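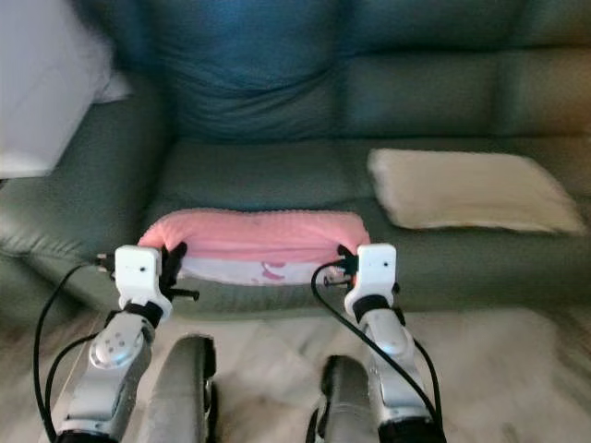
Grünes Sofa mit beigefarbenem Flauschkissen und rosa-weißem Textil

Das Sofa und seine Textilien: Anmerkungen zur Ordnung im Wohnzimmer

Im Februar wurde an dieser Stelle die Neuordnung des Bücherregals behandelt. Der vorliegende Beitrag widmet sich dem Sofa und sämtlichen Textilien, die sich im Laufe der Zeit darauf angesammelt haben. Mehrere Leserinnen und Leser hatten um eine Darstellung gebeten, die über allgemeine Empfehlungen hinausgeht. Diesem Wunsch wird hiermit entsprochen, wobei ausdrücklich auf die Verhältnisse eines einzelnen Haushalts in Flernberg Bezug genommen wird. Eine Übertragung auf andere Haushalte ist nach eigenem Ermessen vorzunehmen.

Ausgangslage

Das Sofa wurde vor vier Jahren im Möbelhaus Clelitz erworben. Die Entscheidung für Grün fiel nach längerer Überlegung und hat sich im Grundsatz bewährt. Einschränkend ist festzuhalten, dass der Farbton je nach Lichteinfall erheblich schwankt: Am Vormittag wirkt die Lehne stellenweise beinahe blaugrün, gegen 20 Uhr unter der Stehlampe eher salbeifarben. Wer ergänzende Textilien auswählt, sollte diese daher zu beiden Tageszeiten auflegen und prüfen. Im hiesigen Fall ist dies zweimal unterblieben. Ein senfgelber Überwurf wurde in der Folge dem Gästezimmer zugewiesen, ein weiterer in Rostrot zurückgegeben.

Helle Kissen haben sich auf dem grünen Bezug am besten bewährt. Weiß und Creme behalten ihre Wirkung unabhängig von der Tageszeit. Rosa wurde zunächst nur versuchsweise zugelassen, da es ursprünglich für einen anderen Raum vorgesehen war, und ist seither geblieben.

Regelung für Kissen und Tücher

Vor der Neuordnung lagen auf dem Sofa regelmäßig so viele Kissen, dass für Personen kaum Platz verblieb. Es wurde daher eine Höchstzahl von vier festgelegt. Alles Übrige wird in der Truhe im Flur verwahrt und nach Jahreszeit ausgetauscht. Die Truhe ist ein Modell der Reihe Sketum, 47 Zentimeter hoch, und dient zugleich als Sitzgelegenheit beim Anziehen der Schuhe. Der Deckel klemmt seit dem Umzug.

Tücher und kleine Decken werden nach Gebrauch zusammengelegt. Die Faltung erfolgt zunächst längs, sodann zweimal quer, mit der geschlossenen Kante nach vorn. Gemusterte Seiten kommen nach innen. Diese letzte Bestimmung ist im Haushalt umstritten und wird nicht durchgehend befolgt - insbesondere bei Stücken mit kindlichen Motiven, für die eine gewisse Nachsicht gilt.

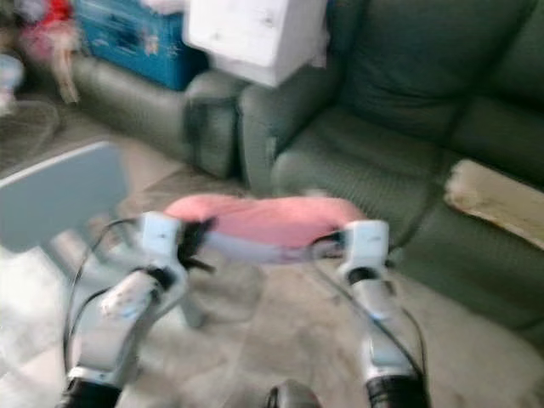
Rosa Kissen vor dem Sofa, links die hellgraue Tischplatte

Abendlicher Ablauf

Das Aufräumen des Sofabereichs ist auf neun Minuten angesetzt. Der Richtwert wurde nach mehreren Wochen der Erprobung festgelegt und ist in der Regel einzuhalten, sofern der Tisch nicht ebenfalls einbezogen werden muss. Zuerst werden alle beweglichen Textilien von der Sitzfläche genommen. Anschließend wird die Fläche mit einer weichen Bürste abgekehrt, wobei den Fugen zwischen Sitz und Lehne besondere Aufmerksamkeit gebührt. Dort fanden sich in den vergangenen Monaten unter anderem ein Garantieschein, zwei Bleistifte und der lange vermisste Schlüssel zum Kellerabteil.

Danach sind die Rückenpolster von Hand aufzuklopfen. Die linke Seite bedarf hier größerer Sorgfalt, da sie häufiger genutzt wird. Erst im Anschluss werden die Kissen zurückgelegt: die hellen nach außen, das rosafarbene in die Mitte. Was auf den Boden geraten ist, wird vor dem Zurücklegen ausgeschüttelt. Der beige Teppichboden gibt nach wie vor feine Fasern ab, die auf Rosa deutlich zu erkennen sind.

Pflege

Für den Sofabezug wird ein leicht angefeuchtetes Baumwolltuch ohne weitere Zusätze verwendet. Das früher an dieser Stelle erwähnte Pflegemittel von Åberg ist nicht mehr im Einsatz; es hinterließ einen Geruch, der sich erst nach Tagen verlor. Flauschige Kissenbezüge werden auf links gewaschen, bei niedriger Temperatur und ohne Weichspüler. Im Trockner verfilzen sie, was durch einen inzwischen entsorgten Bezug hinreichend belegt ist. Sie trocknen über dem Wannenrand und werden zwischendurch mit den Fingern aufgelockert.

Offene Punkte

Noch nicht abschließend geregelt ist der Verbleib der Wolldecke, die für die Truhe zu groß und für das Sofa zu schwer ist. Erwogen wird ein Korb neben der linken Armlehne - dort verläuft allerdings der Weg zum Fenster. Hinweise aus der Leserschaft zu schmalen Körben mit Deckel werden in den Kommentaren gern entgegengenommen. Der nächste Beitrag befasst sich mit der Garderobe.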